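Glass or Steel? A Long Look at the Carkeck Mixing Bowls
Reviewed by Latrice Pettigrew

I have been putting off this review because bowls are the sort of thing a person has feelings about, and I wanted to be sure mine were settled. I bought the Carkeck set in February, two pieces, one clear glass and one shallow stainless steel, after my old Melta bowl met the floor and went everywhere. My neighbor Hui-mei Hsieh had been telling me to go all steel for years (she owns no glass at all, bless her), but I wanted to try the two side by side. 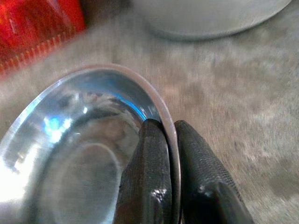

Glass is what I grew up with, and I still reach for it first when there is a dough or a batter involved. I like knowing what is going on at the bottom without having to dig. The Carkeck is nice and clear, enough that the mottled gray of the table comes right up through the base, and a pocket of dry flour has no place to hide. It does catch every light in the room, so fingerprints will bother you if you're that kind of person. I am, a little!

My main complaint is the weight. With 500 grams of flour in it plus everything else, I want both hands and a clear path to the oven. The rim is smooth and comfortable, at least, and it pours better than I expected for a bowl with no spout.

The steel one took longer to win me over. It's so shallow that I wasn't sure what it was for, and my first try at whisking eggs in it put a fair amount of egg on my sleeve.

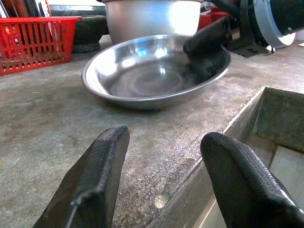

Then I started using it for chopped vegetables and for salting cucumbers, and now it hardly ever makes it back to the cupboard. It's light, it doesn't care if I set it down hard, and the wide opening means I can scrape a whole cutting board into it without losing half the onions. The rolled rim wants a proper dry with a towel, so give it an extra wipe.

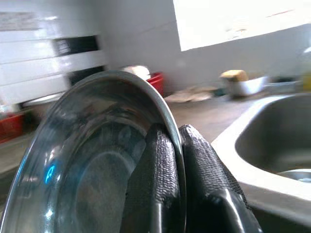 Washing Up

Both are easy. The steel needs a soft sponge, as the inside is polished enough that I'd hate to take a scouring pad to it. The glass gets warm water and patience.

If you only have room for one, and you cook more than you bake, get the steel. If you bake, get the glass and lift with your knees. I'm keeping both, and Hui-mei can say what she likes. 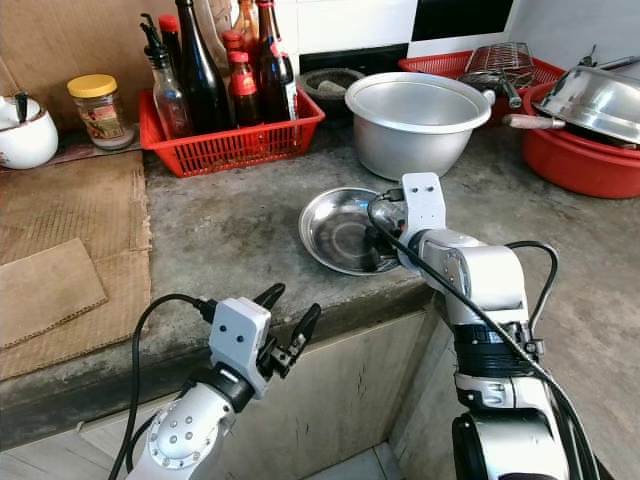 Page 183

A word on storage, which I promised Mackenzie Desjardins I would get to. Counter space goes fast once the sauces and the teapot have staked their claims, and I've found that corralling the bottles in a plastic basket at the back buys enough room to work with a wide bowl up front. The steel one sits inside the glass one in my cupboard, with a dish towel folded between them.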